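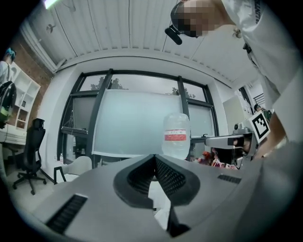
4. Fitting and setting up the water filter jug

The Nollholm jug comes from Solberg with a leaflet that promises "pure water in moments". Take that with some salt. It is a jug with a carbon cartridge in it, and it does a fair job on the taste of chlorine. It will not soften hard water to any degree you would notice in a kettle.

4.1 Before first use

1. Wash the jug, lid and funnel by hand in warm soapy water. The box says dishwasher safe. Our first lid warped on a normal wash, so we no longer believe the box.
2. Take the cartridge out of its bag and soak it in cold water for 20 minutes. The leaflet says five, but a cartridge soaked for five minutes floats.
3. Push the cartridge down into the funnel until the rim is level all round. There is supposed to be a click. Do not wait for one.
4. Fill the funnel, let it drain, and pour the water away. Do this three times, or until you see no more black specks.

Note: The specks are carbon dust. Plants don't mind it.

4.2 Setting the change reminder

5. Hold the button on the lid for 9 seconds. Four bars should appear.
6. Write the date on the cartridge rim in pencil as well.

Note: The reminder is a timer and nothing more. It has no idea how much water has gone through, whatever the picture on the box suggests. A household of one and a household of six get the same warning on the same day.

4.3 Everyday use

7. Fill to the line. The stated 900 ml is for the funnel alone.
8. Keep the jug in the fridge and drink the water within a day.

Caution: Cold water only. Hot water can ruin the cartridge.

Caution: Do not use the jug to make unsafe water safe. It does not remove germs, and no amount of small print about "advanced filtering" changes that. Boil it or buy it.

For cartridges that drain slowly, see 4.6.

Section checked by Keegan MacLeod, 21 July 2021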